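The Great Tub Gallery: sorting out the back room

Posted in Home and Workshop | Wednesday

Hello again! If you read the last gallery (the one with all the jam jars) you'll know I'd been putting off the back room for most of the winter. Well, December came, the door stopped opening properly, and I gave in. What follows is mainly about storage tubs, so if you're after garden pictures they're over in the other section and I promise there are more on the way.

A bit of background first. We moved to Zerby with far too much stuff and not nearly enough cupboards, and everything without a home went into the back room in whatever it had travelled in. Carrier bags, shoe boxes, a pillowcase full of extension leads. My plan was simple enough — get everything into proper plastic tubs, one kind of thing per tub, and put the tubs where I can reach them without a stepladder. It took five evenings and a lot of tea.

I do love a coloured tub. The clear ones are sensible, I know, but I find a whole wall of them tiring to look at, all those cables pressed up against the sides. So colours it is, and the blue-green family won by a mile.

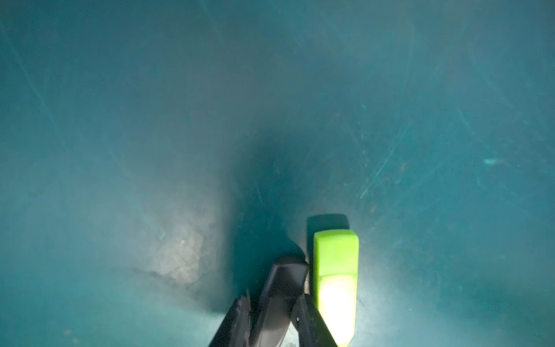
4 min read | 420 views | Filed under: Tubs, Back room

Teal-green, with the scuffs and fine lines a bit of plastic picks up once it's been used. I like it all the better for them. There's brighter aqua to one side and a greyer blue-green to the other, and the light goes soft and pale along the curve. Paint people would charge you a fortune for that colour and call it something like Harbour Morning.

The rest of the pictures are still on the old memory card, so for now you get my notes, in the order I did things.

Evening one: tipping out. Everything came off the floor and onto an old sheet. I found three tape measures, which explains why I kept buying tape measures, and a box from Batura (the hardware shop by the bus station, now sadly shut) with the receipt still inside. Hinges, never fitted. I remember exactly which cupboard they were for and we left that cupboard behind two houses ago.

Evening two: washing tubs. I do mine in the bath with warm water and a squirt of washing-up liquid, then a soft cloth, and I leave them upside down on a towel overnight. Please don't go at them with a scouring pad! I did that to a lovely yellow one years back and it has looked cloudy ever since. For sticky labels, a dab of cooking oil left for ten minutes does the trick, and then you have to wash the whole thing again to get the oil off. Still quicker than picking at it with a thumbnail.

Evening three: sorting. My piles were cables, fixings, paint things, Christmas, sewing, and one called "ask later". The last one was the biggest by bedtime. I've been told that's cheating, but it meant everything else got done, and I went through it the following night with the radio on.

Evening four: labels. I used brown parcel tags tied on with string, as sticky labels never last with me. Big capitals, one or two words. I tried being clever with a numbering system once, with a notebook to go with it, and then lost the notebook.

Evening five: shelves. The shelving is a Gornska set, second-hand, and a proper beast to put together. Part number 1521 is the little corner bracket, in case anybody else is hunting for a spare, and you will need to put them all in loosely before you tighten a single one. I tightened as I went and had to undo the lot. Heavy tubs are at the bottom, Christmas is right at the top, and the sewing is at elbow height where I'll use it.

A few of you have asked where I get the tubs. It's a mixture — car boot sales, the Adams household clearance place on the ring road, and one or two new ones when I'm feeling flush. With old ones, run your hand round the rim and press the bottom with your thumbs before paying. Scuffs are fine, scratches are fine. A crack will only grow, especially if you're filling it with tins of paint.

By my reckoning there were about 3000 screws in the fixings pile, going by the weight of a handful on the kitchen scales, and I have no idea what most of them are for. They have a tub of their own now, with a tag saying SCREWS (ALL), and I'm not opening it again till spring.

Next gallery will be the shed, weather allowing. If you've got a tub colour I haven't tried, leave a comment below, I'm very easily tempted!

Back to all galleries | Older: Jam jars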